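5.2 The freezes, and what I got wrong about them

I'd love to say we planned a section on faults, but I only started keeping a proper log once the faults had begun eating our afternoons. By the end of the study we had 2,965 attempts on file, and 70 of them had ended in what Relu Preda christened a "freeze": the arm stops partway through a move, the controller reports a lost connection to the gripper, and everything sits there until one of us clears the error by hand.

My first guess was the software. The Mowat planner had been updated on 6th August, the first freeze I could remember came soon after, and I put the two together far too quickly. I rolled the planner back, ran the same tasks again and got the same freezes (and lost a few nice features for my trouble). Catinca Toma then pointed out that the log gave the arm's pose at each stop, which I'd been saving all along and never plotted.
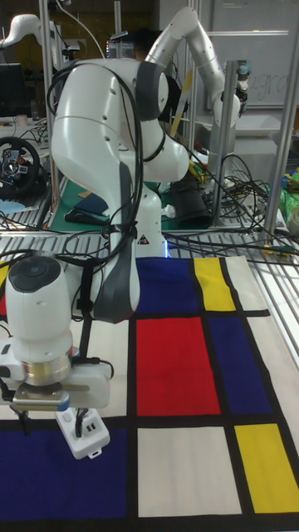

Figure 4. The workspace, with the cables strapped along the arm and looped around the elbow.

Once I did plot the poses, nearly all the freezes fell in one patch: forearm reaching down and out, wrist turned well round. That's the pose where the gripper cable has the least slack. We held the arm still in it and wiggled the cable by hand, and the connection dropped on 3 tries out of 4. With the arm folded back towards its base we couldn't make it drop at all, however rudely we wiggled!

So the loop at the elbow was my fault. I'd left it loose so the joint could turn freely, but I'd done the strapping with the arm folded up, and never checked how much cable was left for the wrist at full reach. We re-routed it in September with the arm stretched out and added a limit on wrist rotation in the Vurnano controller.

The part that still bothers me is the safety side. A frozen arm looks very much like an arm that has finished, and twice I reached in to tidy up while the controller was still trying to reconnect. It didn't move either time, but nothing in our set-up would have stopped it. We now press the stop button before any hand goes over the mat, and the automatic reconnect is switched off. The freezes we've had since then have been cleared that way, and I've kept them in the results as failed attempts.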